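How a Wooden Board Shows Its History, and How a Clamp Holds It
From the Rilwood Materials Pages for Young Readers

Wood is a material made by a living tree. A tree trunk is built from very small tubes that carry water from the roots to the leaves. When the trunk is sawed lengthwise into boards, the saw cuts along these tubes. The lines that show on the surface of the board are called grain.

Grain is not the same in every board. It depends on the kind of tree, how fast the tree grew, and where the saw passed through the trunk. Some grain is nearly straight. Some grain is wavy, and the lines can be much darker than the wood between them.

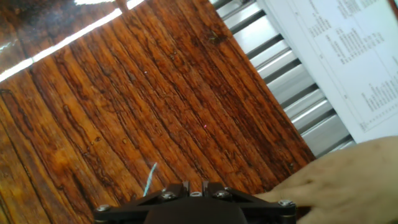 Dark, wavy grain and a knot in a varnished wooden tabletop.

What is a knot?

A knot is the place where a branch joined the trunk. The trunk grew thicker each year and closed around the bottom part of the branch. In a sawed board, the branch may be seen from its end, so it looks like a round or oval spot. The grain of the trunk bends to go past it.

Knots are usually harder than the wood near them. A saw or a plane may catch on one. A knot can also become loose when the wood dries, and some knots fall out and leave a hole.

Why does varnished wood shine?

Varnish is a liquid that dries into a hard, clear film. It is brushed or sprayed on wood in thin coats. Each coat must dry before the next one is added. When the film is finished, it does three jobs: it slows down water, it keeps dirt out of the grain, and it takes small scratches before they reach the wood.

Bare wood has a rough surface if you look at it closely. Light that hits it bounces off in many directions, and the wood looks dull. A varnished surface is smoother. More of the light bounces off in one direction, and you may see a bright patch or even the shape of a lamp. This bright patch is called glare. It moves when you move your head, but the grain and the knots stay where they are. 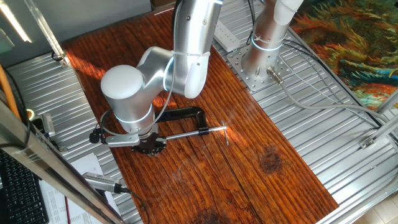
The parts of a C-clamp

A clamp is a tool that squeezes things together. A C-clamp is named for the shape of its frame, which looks like the letter C. Its main parts are:

Frame: the strong, bent part. It must not open up when the clamp is tightened.
Screw: a long metal rod with a thread. A thread is a ridge that winds around the rod like a spiral staircase.
Handle: a bar that passes through the end of the screw. It often slides from side to side.
Pad: a small plate on the tip of the screw. It presses on the work.

One full turn of the handle moves the screw by only a short distance. That distance is called the lead. Suppose a clamp has a lead of 2 millimeters and your hand travels 140 millimeters along its circle in one turn. Your hand has moved 70 times as far as the screw. In return for the extra distance, the screw pushes much harder than your hand does. Some of the push is lost to friction, the rubbing between the threads.

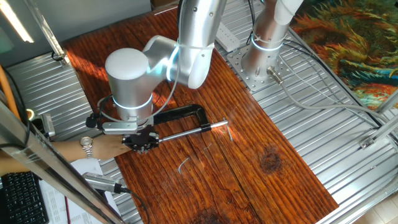
Friction is useful in a clamp as well. It keeps the screw from turning backward by itself, so a tightened clamp stays tight when the handle is released.

A clamp can squeeze hard enough to dent wood. Workers put a piece of scrap wood between the clamp and the board. The scrap piece gets the dent. At the Varghese workshop in Nevbridge, which repairs old tables, used scrap pieces are kept in a bin and turned over before they are thrown out.

How to use a clamp with an adult

1. Open the screw wider than the work.
2. Set the frame against one side, with scrap wood under it.
3. Turn the handle until the pad touches the scrap wood on the other side.
4. Check that your fingers are clear.
5. Tighten a little more and stop.

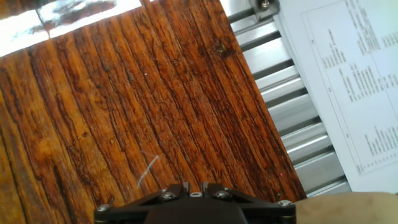
Marks on a board can be sorted into two groups. The first group comes from the tree, and the second group comes later, from use or from things that land on the board. Long dark grooves that follow the grain belong in the first group. A pale, thin streak that crosses the grain, like the curved one on this orange-brown wood, belongs in the second. It could be a thread or a light scratch. To test a streak like that on your own table, wipe it gently with a dry cloth. A thread will move. A scratch will stay.

Words to know

Glare: bright light bounced from a smooth surface.
Grain: the lines made by the tubes in wood.
Lead: how far a screw moves in one full turn.
Varnish: a clear film that protects wood.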